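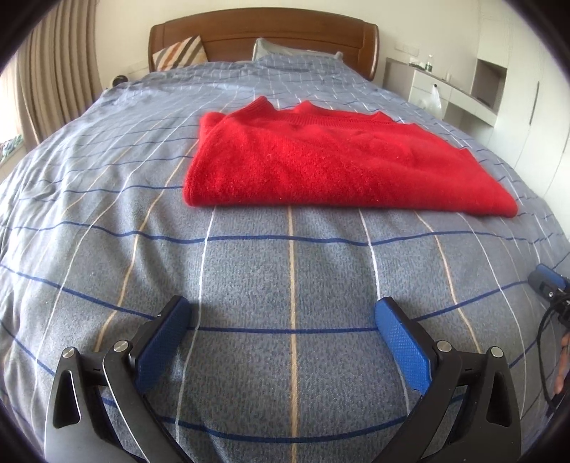 Loretta Lyons wrote on our draft that a gripper test on clothing says very little unless the pads are reported separately from the jaws, and she asked us to state which one we had changed. We have reorganized the report to do that. In all the runs below the jaws are the same. Only the pads and the camera setting were changed.

Student project report, Wuvard group
Comparing fingertip pads on a hand-held gripper
Submitted 18/09/2018

1. What we set out to do

The project was to find out which fingertip pads work best for picking up folded clothes with a hand-held gripper. The gripper has two jaws and a camera that looks down past them at the work. A person holds it by the handle and closes the jaws. We compared 3 kinds of pad, which we call by the names we used in the lab notebook:

Gromov: smooth, hard
Wallin: blue, with a fine diamond texture
Plastenley: soft foam, cut by hand

The Plastenley pads were the cheapest and we expected them to come last.

2. Method

The clothes were laid folded on a bed, on top of the duvet. We first used a table, but a table is too easy. The jaws stop when they meet it, and on a bed they sink in and can take hold of the cover as well as the garment. A fuzzy red knit sweater was used for part of the runs on each set of pads. The other garments were T-shirts and a pair of work pants.

A run was one try at lifting the garment by an edge and putting it down again. It counted as good if the garment came up alone and was not dropped. If the duvet came up too, the run was marked as a double grab. We refolded after every run.

We made 3625 runs. Of these, 3000 were used in the comparison. The rest were thrown out, mostly for bad video, and a few where the person holding the gripper changed halfway and did not write it down.

3. Results

Across the 3000 runs there were 789 failures, counting drops and double grabs together.

The Wallin pads had the fewest drops, and the difference was largest on knit fabric. The texture holds the yarn without much squeezing. They also had more double grabs than we wanted, as the same texture holds a duvet cover well.

The Gromov pads slid off knits unless the jaws were closed hard. On the work pants they did as well as the Wallin pads.

The Plastenley pads did better than expected on T-shirts. The foam tore at the corners and had to be replaced twice, so their later runs are not quite the same test as their early ones.

4. Camera

The wide lens shows the jaws and most of the room at once. Straight lines bend toward the edges, and a striped cover on a flat bed looks domed. We tried correcting this in software. The corrected video lost part of the jaws, and we went back to the uncorrected setting for the remaining runs.

5. Problems and next steps

The closing force was never measured. Two of us squeeze harder than the others, and this probably affects the Gromov numbers most. A force sensor in the handle would fix it. We would also like to try a narrower Wallin pad to cut down on double grabs, and to repeat the foam runs with new pads at fixed intervals.

The run log and the pad drawings are in the shared folder under September.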